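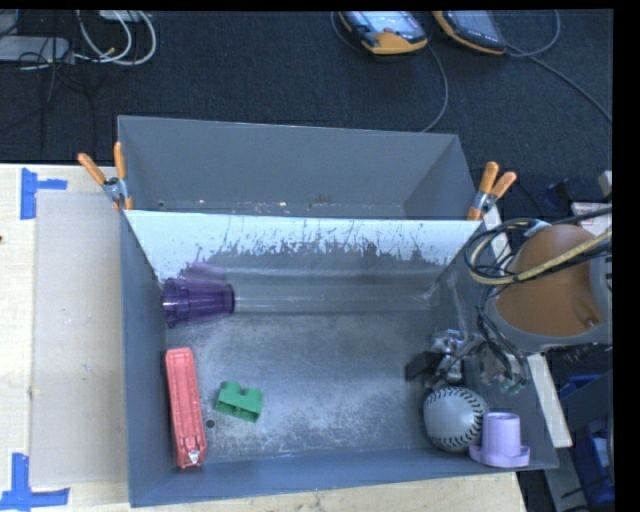
Home > Books > Shed Robotics > Read online > Previous > Next

Filed under: Robot arms, Beginner builds

Chapter 3
Picking Things Up

By now you should have an arm that moves where you tell it and stops when you tell it. Mine took two winters to get there, so if yours still shudders a bit on the way down, keep reading anyway. We'll be picking up the tuning again in Chapter 5, and a little shudder won't hurt anything we do before then.

This chapter is about grasping, and I'll be honest about my bias up front: I think it's the best bit of the whole hobby! Moving an arm through empty air is satisfying for an afternoon. Getting it to close on a ball and lift it without flinging it across the garage – that's the part that had me ringing my mate Uthai Intarasuk at half past ten at night.

Uthai and I built our first gripper at Rarkora, the shared workshop I mentioned in Chapter 1, on the bench between the drill press and the kettle. It had two fingers cut from aluminium offcuts and it could hold a foam block all day long. Then Fadwa Metwally wandered over with a plastic cup and asked us to try that instead. We squashed it flat. I logged every attempt that autumn (in a school exercise book, which I still have) and got to 377 before the thing could lift a cup and a ball one after the other with the same settings.

What you'll need

A bin with an open top and a flat floor. Go for a dull colour if you can, as shiny plastic will drive your camera up the wall.

A couple of spring clamps, plus tape for marking out the table. If the bin gets bumped, and it will, you want to be able to put it back in the same spot.

A handful of odd objects. Raid the toy box. You want something round, something with corners, something hollow and something you can hardly see. Clear plastic is a proper menace and we'll give it a section of its own.

Before you switch on, check the cables at the wrist. Run the arm slowly to each corner of the bin with the gripper open and watch for anything pulling tight. I skipped this once and spent the next weekend re-soldering a connector the size of a grain of rice.

3.1 Where the fingers should go

Start with the ball. It looks the same from every side, so you can forget about rotation for now and think only about position and height. Bring the gripper in from straight above, fingers wide, and stop it just short of the floor. Write down that height – you'll be using it for the rest of the chapter.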